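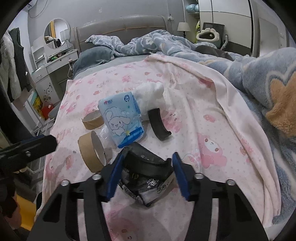 I've been working through the Taltach jackfruit mince for a month now, and I'm ready to say it's the first plant-based mince I'd buy at full price. My brother-in-law Fermín put me onto it after he gave up on the Hindov one (too salty, and he salts his toast). We're an untidy, distractible household, the kind where a crumpled black packet ends up on the pink and white fleece blanket most weekends, so a dinner that gets everyone to the table has to have some flavour to it. This one does!

It comes frozen in an 800 g bag, and you cook it straight from the freezer. I give it a good hot pan and a bit of oil and leave it alone until the edges go brown - stir it too early and it turns to mush, which I learned the hard way with a whole batch of tacos. In bolognese it's lovely. In dumplings it was a bit wet, so squeeze it out first.

Smell while cooking: slightly sweet, a bit like tinned corn. It goes once the garlic's in.

My gripes are the zip on the bag, which gave up on day two, and the sodium. The label says 392 mg per 100 g, so I skip the stock cube. The Fludau mince is cheaper and fine in a chilli, but it has a grey colour I can't get past.

Four stars from me. I'm trying their smoky flavour next, if the shop ever gets it back in.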